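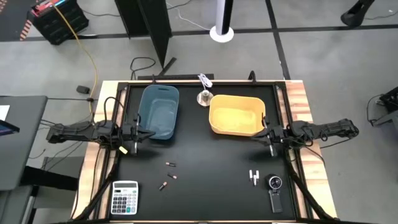 Reading Room > Household Studies > Working Papers > Estico > Section 4

Posted in: Drawers, Desks & Small Waste

4. Two bins and a drawer's worth of things

4.1 Why we began with drawers

When we first talked about the Estico study with people in Gastness, we asked them where their old batteries were, and a surprising number of them laughed. They knew very well where the batteries were. They were in the drawer, along with the takeout menus and the birthday candles and the key to a bicycle lock that went to the dump with the bicycle (or possibly didn't). Most of the written advice on sorting small household waste begins at the collection point, with its labeled slots and its opening hours, and we had planned to begin there as well. After a handful of these conversations we moved our starting point back into the home, to the moment when the drawer is pulled out and tipped onto a table and somebody has to decide, item by item, what they are looking at.

We recruited 100 households, mostly from the older streets of Gastness and from the Calvo apartments across the river. Each household emptied one drawer or one box of its own choosing. We took what came. Over the whole study this gave us 1580 items that were small enough to be picked up with one hand, and of these 815 had something to do with electricity, whether they stored it, ran on it or carried it from one place to another. It is this second group that the present section is concerned with. The rest, including a really lovely collection of wine corks with dates written on them, is treated in Section 6.

4.2 The table and the bins

We wanted a surface on which small things would be easy to see, and our first one, a pale kitchen counter, was a poor choice. Light-colored items vanished against it and participants kept patting around for them. We changed to a black top with a light wooden border, and kept to dark surfaces after that. The disadvantage is that dark items are now the ones that get overlooked, and black cables in particular, but our participants seemed to mind this less. A cable is long and tends to make itself known.

There were two bins in the main condition, one of translucent blue plastic and one yellow, both with rounded corners. We gave them no labels. This was discussed at length among the authors, and Rankin in particular felt that unlabeled bins would only tell us that people can't read minds, but we were curious to see which meanings people would give to the two colors if left to themselves, and whether they would stay faithful to those meanings once the sorting got difficult. In a good many of the homes we had visited, the bins under the sink or on the balcony had no labels either, and everyone in the family knew perfectly well what each was for, until a guest came to stay.

Both bins were placed along the far side of the table, with the loose items nearer the person sorting. We tried it the other way for one afternoon, with the bins close and the items beyond them, and people leaned over the bins and nudged them out of place with their elbows. 

Figure 4. A layout with two bins, three small batteries and a desk calculator. The blue and yellow bins are both empty. A small silver metal cup-like object stands between them at the top of the work area.

The layout in Figure 4 is a modest one. Our full drawers made such a jumble that very little could be learned from looking at any one of them, whereas a few items and plenty of dark tabletop leave room to think about what each thing is asking of the sorter. The three batteries lie near one another, below the blue bin, no two at quite the same angle. The calculator is by itself in the lower-left corner. It is hard to look at even this small arrangement without beginning to make groups, and our participants did the same with theirs, very often before they had touched anything.

4.3 Batteries

Batteries were the easy part, or at least they were the part that people were confident about. Given a drawer with several batteries in it, most participants dealt with those first. They would gather them up in one hand, sometimes going back for a stray that had rolled against the edge, and set them down in a bin together. Several people told us that it felt good to get started with something they were sure of. Acheampong's notes from the Calvo visits describe a retired bus driver who sorted every battery in the drawer with great speed and then sat back with folded arms and asked whether there was any coffee, the remaining contents of the drawer being, in his view, our problem.

What was much harder was the question of whether a battery was still good. A used battery and a new one look the same lying on a table, and no amount of turning them over will settle it. People had their methods. Some dropped them on end to see how they bounced, a few fetched a flashlight, and one household kept the good ones in an egg carton and the doubtful ones in a sock. When we pressed them, though, most admitted that batteries went into the drawer in the first place because they were doubtful, and that a doubtful battery could stay doubtful for years. We came to think of this as the main reason for the drawer's existence. It holds the things about which a decision would have to be made.

Color played a smaller part than we had hoped. Batteries come in all sorts of jackets, and those in Figure 4, with their brown or copper-colored bodies and silver ends, are as typical as any. We had wondered whether people would match items to bins by color or brightness when they had no other rule to follow, but they seldom did so. Children were the exception. One six-year-old in the study placed everything she considered "sunny" in the yellow bin, and could defend each choice when challenged by her brother.

4.4 The calculator problem

If batteries were the part people were sure of, the desk calculator was where certainty ran out. We call this the calculator problem, although it applies just as well to kitchen scales, bicycle lights and musical greeting cards. A calculator may well have a battery inside it. It may also be perfectly useful, or it may have been replaced by a telephone long ago and kept out of habit. It belongs with the batteries if one is thinking about what is inside it, and with the pens and rulers if one is thinking about where it used to live.

We saw participants pick up a calculator, press a key or two, look at the display, and put it back down in the place it came from. Some then moved it a little farther off, toward a corner of the table, which we began to record as a third destination in its own right. Bech, who did most of the recording, named it "the porch." Things on the porch have left the drawer but have not arrived anywhere else. By the end of a session it was common for the porch to hold the most interesting items of the lot, and for the participant to have something to say about every one of them.

We don't wish to make too much of where an object is put down, and an item near a corner may be there for no reason at all. Still, when we asked people at the end of their sessions what they planned to do with the things on the porch, the most frequent answer was that they would go back in the drawer. One woman, holding a large-keyed calculator that had been her father's, said she would rather throw out the drawer.

4.5 Cables, cups and other company

Two further kinds of object deserve a paragraph. The first is the cable. Coiled cables were treated with noticeably more respect than loose ones, as though the coiling showed that someone had once had plans for them, and they were kept more readily, even when no one could say what they fitted. The second is the small open container, the cup or lid or dish that happens to be standing near the bins. We found that wherever such a thing was within reach it was liable to become a bin, too. Screws went in it, and coin cells, and on one memorable occasion a tooth. Zawadzka suggested that we clear all of these away for the later sessions, and for a while we did, but participants then went and found their own. One asked for a saucer. We gave in.

We also tested a set of divided trays from Susar, in which each kind of item has its own compartment. People admired these trays very much. They also slowed down, and spent a good part of the session discussing which compartment was meant for what, and we returned to the two plain bins with some relief.

4.6 What we would do differently

We would let people bring their own bins. The two we used were sturdy and easy to lift (the blue one has a handle cutout in its far rim, which was appreciated), but they were ours, and a few participants were polite with them in a way they surely aren't at home. We would also visit in a month other than December, when drawers are being raided for batteries at an unusual rate. The last session closed on 31/12/2021, with paper hats. Section 5 takes up the follow-up visits, and the question of what became of the porch.

Comments

Jolanta Kaczorowski
I read this with my own drawer open next to me and I'm sorry to say I have two calculators on the porch. Did anybody in the study split things up by room? My mother sorts everything by which room it came from and she can't be talked out of it.

oldlampshade
We use a blue one for recycling and a yellow one for clothespins so I would have been hopeless at this.

Igor Zawadzka
@Jolanta, yes, a few did, mostly in the Calvo apartments. There's a short table on it in Section 5. Your mother would have been in good company!

T. from Gastness
The egg carton household was us. The sock was my husband's idea.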